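A day out at the Storkero open day
2025-02-07

I have wanted to see inside a proper bakery for years, ever since my aunt let me stand on a crate and poke the dough in her shop, and last week I finally got my chance. Storkero opened its doors to the public for the day and I was in the queue before they had put the sign out. The bus to Prekside goes twice an hour, and the walk from the stop is uphill, so wear decent shoes if you go to the next one.

You can smell it from the bottom of the hill! Rye mostly, and something sweeter underneath which I guessed was cinnamon and which turned out to be cardamom. They gave us paper hats and a sheet with the times of the tours. I got the second tour of the morning with 19 other people, led by Emese Kerekes, and I don't think she stopped talking or smiling for the full hour and a half.

We started with the flour. I had no idea how much it changes from one sack to the next. The same mill, the same wheat, and a wet September will still give you a flour that drinks less water and goes slack on the table. They bake a small test loaf from every delivery and write the results in a big ledger, and she let us leaf through it. Some of the notes were very funny. One just said "sulky".

Then the sourdough, which I could have looked at all day. They keep three starters going: one rye, one white wheat and one that came from an old bakery called Szabó when it closed. That last one is fed at five in the morning and again after lunch, and it has a lovely sharp apple smell. We were each handed a teaspoon to taste it with. The boy next to me pulled such a face, but he went back for more.
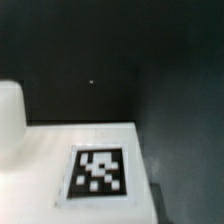
The shaping was the part I'd been waiting for. Andor Bozsik has been doing it for most of his working life and his hands go so quickly that you can't see how the seam gets closed. He slowed it down for us, which he said was harder for him than doing it fast. Pull towards you, tuck, quarter turn, pull again. We all had a go with a lump each. Mine came out like a hat that somebody had sat on, and he looked at it very kindly and said it would still taste of bread. What I took home from that ten minutes is that I have been using far too much flour on my worktop. The dough needs to grip a little or you can't get any tension into it.

After that came the ovens. The big deck oven holds 69 loaves at a time and they fill it twice before most of us are out of bed. Emese had us all stand quiet while a batch came out, so that we could hear the crusts crackling as they cooled. They call it singing, and it really does go on for ages, like rain on a tent. I got goose pimples.

There was tea afterwards with slices of everything. My favourite was a dark loaf called the Fetum, with caraway and a bit of treacle, which they only bake at the end of the week. It wants cold butter and nothing else. The cheese rolls had gone by the time I reached the table, so somebody enjoyed those. I bought two Fetums and a bag of the rye flour, and was offered a jam jar of the Szabó starter to take away free of charge. I held it on my lap all the way home on the bus with the lid loose, as instructed.

It has been fed every day since and doubled in size last night, so my first loaf is planned for tomorrow. The next open day is in September and you don't have to book, but the early tours are the ones to aim for if you want to see the ovens emptied.
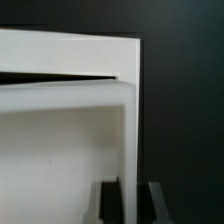 Vimala Warrier wrote in to say that she was on the afternoon tour and got to see the buns being plaited, which we missed, and that her own jar of starter did nothing at all for three days before it suddenly woke up. She keeps hers on top of the boiler wrapped in a tea towel and feeds it half rye, half white. She also thinks the Fetum is better on the second day, toasted, with a soft egg. I've still got one loaf left and will be trying that at breakfast.

If anybody else brought a jar home, do let me know how it's getting on. I'm also after a recipe for the cardamom buns, as they wouldn't part with theirs however nicely I asked.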